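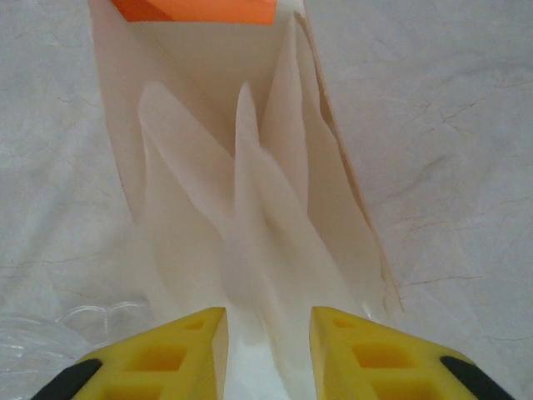
One listener wrote in after the July broadcast to ask why the new Ornimano record has no drum machine on it, given that the first three were built on one. The producer has heard the question a few times now and doesn't mind it.

"I sold it," he says. "I needed the money for the room, and by the time I could have bought another one I'd stopped reaching for it."

The room is a converted shop in the back half of a building on McPhee Street, with a kitchenette at one end and a mixing desk at the other. He has worked there for 7 years. The album, Nadow, was recorded in it over two winters, mostly at night, when the traffic drops off and the neighbours upstairs have gone to work.

Most of the percussion comes from hand drums, a radiator and a set of brass bowls, played live and then cut into short loops. The tempos are slower than anything he has put out before. The opening track sits at 96 beats per minute, and he says that worried the label more than the missing drum machine did.

"They asked if there was a club version. I said that was the club version. I've played it at two in the morning and people danced to it, they just danced differently."

The label is Jaris, a small outfit that has put out all of his work since the second EP. He describes the arrangement as informal. They get on the phone every couple of weeks, he sends rough mixes, and they tell him which ones they've played in the car. There was no deadline for Nadow until he asked for one.

"I could have kept going on it forever. I had 40 sketches. Some of them were only a bassline and me humming. I asked them to pick a date so I'd have to throw things out."

Nine tracks made the final cut. He is happiest with the sixth, a long piece that grew out of a sound check in Halifax. The monitors were feeding back at a pitch he liked, and he recorded it on his phone before the engineer could fix it. That recording is still in the finished track, pitched down and played from a sampler – you can hear somebody drop a mic stand partway through.

He is less sure about the closing track, which has vocals. He sang them himself after two singers had a go at it and neither version felt right.

"They were both better singers than me. But the melody only has four notes in it, and a good singer wants to do something with that. I didn't know how to do anything with it, so I left it alone."

Playing the record live has meant starting over with his gear. The old set ran from a laptop with everything synced. The new one has a sampler, a small mixer, a tape echo and one hand drum on a stand, and nothing is locked to a clock. He starts the loops by hand and nudges them when they drift. At the first show he lost the beat completely in the third song and had to fade it out and begin again.

"It was a bit embarrassing. Then I did it again the next night, and I got better at hearing it coming. Now I practise the recovery more than the songs."

He rehearses in the mornings and doesn't listen to much dance music at home these days. When asked what he does put on, he mentions pipe organ recordings, an old cassette of harbour sounds and whatever is on the radio while he cooks.

The shows booked for next year are small rooms, seated where possible, though he would like people to be able to stand at the back. He has also started on a short EP with a cellist, recorded in the same room on McPhee Street with the fridge unplugged. Jaris hasn't heard any of it yet.

"I'll send it when there's an ending on it," he says. "At the moment every track just stops when one of us needs to turn the page."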